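Betreff: Re: [ag-robotik] Blöcke stapeln, Stand der Aufgabe 2

Am 27. Februar 2019 schrieb Qiuyue Jiang:

> Gilt für Aufgabe 2 noch die Startanordnung vom Dezember? Und bleibt es bei 64 Greifversuchen pro Gruppe? Testia meldet bei mir 2052 Logzeilen ohne Zuordnung.

Die Anordnung vom Dezember gilt nicht mehr. Die Blöcke liegen verteilt auf dem Holztisch, Stapel sind zulässig – der Planer muss beides verarbeiten.

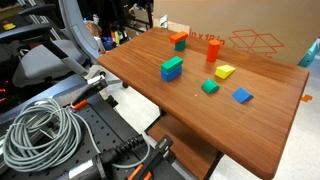
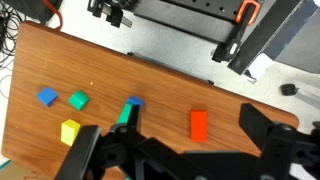 Es bleibt bei 64 Versuchen. Die Zeilen ohne Zuordnung stammen aus der alten Version von Lellik, dort fehlt der Zeitstempel der Handkamera. Bitte neu auslesen, dann sollten 1394 Zeilen übrig bleiben. Den Greifweg vorerst mit 280 Schritten diskretisieren, feiner rechnet Dravus auf dem AG-Rechner zu langsam.

Offen ist der Offset am Handgelenk. Wer Werte hat, bitte an die Liste, mit Angabe des Koordinatensystems.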